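Rangel Fund for Local Sound
Progress report, second period
Project: Small Shops on Air
Grant holder: Bretport Community Radio
Prepared by Heloísa Brandão, training and advertising lead

Where we have got to

The last report ended with a promise that by January we would have trained the first group of local traders to write and record their own radio adverts. We have. The group was meant to be twelve strong and came out at 15, mostly owing to the butcher, who brought his entire family and has since put all of them on air.

The course ran as seven evening sessions in the upstairs room at Bretport, starting at half past six. Every trader who finished came away with one thirty-second advert, fully mixed, and a script for a second. Two did not finish. One sold her shop, and the other decided after the session on voice work that he would sooner pay somebody, so he is now a customer of the station and I have decided to count him as a success under a different heading.

What was taught

You asked for more detail on content than we gave last time. The first two evenings were about listening. We played old adverts from our own archive, including several I made, and asked people to write down the name of the business afterwards. The results were humbling. The carpet warehouse advert, which I had always been rather proud of, was remembered by most of the room as being for a dentist.

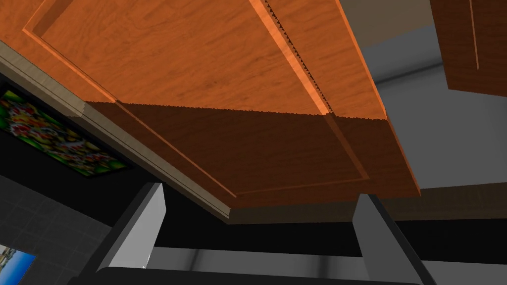
After that we moved on to scripts. The rule was 70 words at most, one idea, and no telephone number read out twice. The telephone number rule caused more argument than anything else in the project. Several traders have been paying us for years to say theirs three times over, and wanted to know who had told them to. I changed the subject.

Recording took up the next three evenings, one more than planned. We had allowed ten minutes each at the microphone. People who can talk across a shop counter all day go very stiff when a red light comes on, and the cure, which is a cup of tea and pretending that the first four takes are for level, can't be hurried. The final evening was a playback, with biscuits from the grant (see receipts, folder C).

Airtime and response

The finished adverts went out in the breakfast and drive-time slots, with 123 plays between them so far. We asked each trader to keep a tally of customers who mentioned the radio. Some kept it beautifully. The ironmonger kept his on the back of a paint chart and then sold the paint. I would not lean too hard on these tallies, but the shops that used a plain offer with a date on it did better than the ones that went for atmosphere, and the florist has asked to book a further run at full price.

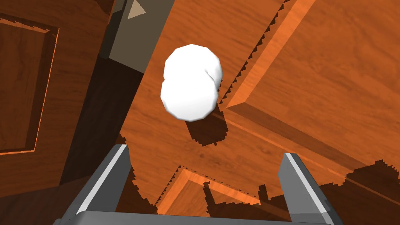

One complaint was received, from a listener in Stavinia Road who felt the butcher's youngest was shouting. She was. We have brought the level down.

Money

Spending is in line with the budget apart from two items. Studio hire came in under, as we were able to use our own second studio once the heating was mended. Editing came in over. We had costed it on the basis that I would do it in working hours, and the extra went on a freelance editor for the last batch of mixes. I would like your agreement to move £1000 from the studio line to the editing line for the next period. The total does not change.

The licence for Flukitz, the booking software we bought to schedule the adverts, has been paid to the end of the grant. It does what we need. It also sends me a message each morning congratulating me on my inventory, and I have not found where to turn this off.

What has slipped

The printed guide for traders is late. The text is written, and has been through two readers, but it is currently twice the length it should be, a poor look for something with a chapter called Cut It In Half. I expect to send you a draft with the next report.

We have also not yet signed up the market stallholders. They start packing up at four and are not keen to come back into town at half past six to be taught by me. I am going to try two early sessions in the market café instead -- eight in the morning, before trade picks up -- and have spoken to the owner, who wants an advert in return.

Next period

The second group is full, with a short waiting list. Recording will be given four evenings from the start. The butcher has asked whether he can come again.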